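Buscar en el sitio Buscar Escriba y pulse Intro

Galería: poner la mesa con dos brazos

Proyecto Clillow, 2025-02-21

Esta página acompaña al informe sobre el método Hestier, con el que entrenamos una política de control para dos brazos a partir de demostraciones teleoperadas. La tarea es poner un servicio de mesa sencillo: plato, cuenco, servilleta, tenedor y cuchara. Una persona guía los brazos, se registran las posiciones articulares junto con el vídeo y la política aprende a reproducir la secuencia completa.

Grabamos 613 demostraciones en el laboratorio de Brorkstead. Tras el filtrado quedaron 241. El criterio fue estricto: se descartó cualquier episodio con una pausa larga del operador, con un cubierto soltado desde demasiada altura o con las dos pinzas esperando a la vez. Entrenar con el conjunto completo daba movimientos más lentos y bastantes dudas antes de cada agarre.
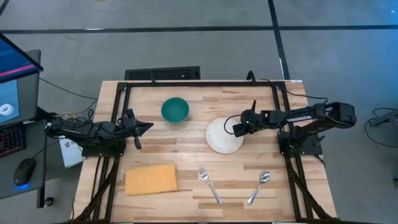
El filtrado se hace en dos pasadas. La primera es automática y mira solo las velocidades articulares. La segunda la hace una persona, que revisa el vídeo y marca el instante en que cada objeto queda en su sitio. Esas marcas sirven después para dividir la secuencia en tramos, y es ahí donde Hestier se aparta de la clonación de comportamiento habitual: cada tramo pesa lo mismo en el entrenamiento, dure lo que dure.

Los cubiertos siguen siendo la parte difícil. Son planos, brillan y ofrecen poco margen para cerrar los dedos de la pinza. La servilleta se resuelve mejor de lo que esperábamos siempre que llegue doblada; no hemos probado a que los brazos la doblen. El plato se coge por el borde, y la orientación final de los cubiertos no se penaliza en esta versión.

El conjunto filtrado está en el repositorio Vanhove, con las marcas de tramo en un archivo aparte. Los episodios descartados se publicarán en otra entrega, cada uno con el motivo del descarte.

Comentarios

marea_baja
¿Las marcas de la segunda pasada las pone siempre la misma persona? En nuestro grupo el desacuerdo entre anotadores era mayor que la diferencia entre métodos.

Proyecto Clillow
Siempre la misma en esta versión. Para la próxima queremos dos anotadores y comparar.

rgb_y_poco_mas
Me interesan más los descartados que los buenos. Avisad cuando estén, por favor.

tornillo84
¿Habéis probado con cubiertos mate? A nosotros el reflejo nos estropeaba los agarres a media tarde, cuando cambiaba la luz.

Proyecto Clillow
Todavía no. Lo apuntamos.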